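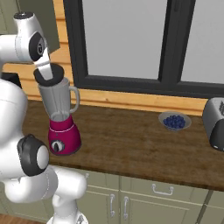

Okay, budget thread, as promised. We have until 23rd August to send in our equipment plan for next year, and I've been putting it off since July, so you all get to keep me company while I work it out.

The arm itself is the easy part. Everyone asks about the arm! We went through quotes from Bolar and Nikholm, and they were close enough that I'd be happy with either one in our kitchen lab.

What got away from me last time was everything that goes around it. Spare fingers for the gripper, mounting plate, cables, a second power supply, shipping (oh, the shipping). I've put down about $3000 for that pile and I still feel a little nervous.

Then there's simulation. We try the kitchen jobs there first, lids and bowls and drawers, and it has changed my shopping list more than any sales call. A blender lid is a fussy thing to hold on to, so I'm pricing three sets of fingers before I commit.

Lead times, please ask about lead times! Verschueren told us 60 days for the gripper – and that clock starts when the purchase order clears, so add your own office's paperwork on top.

Still undecided on the service plan. Galholm will do three years up front or year by year, and I go back and forth every time I open the spreadsheet. If you've had either kind, I'd love to hear how it went for you.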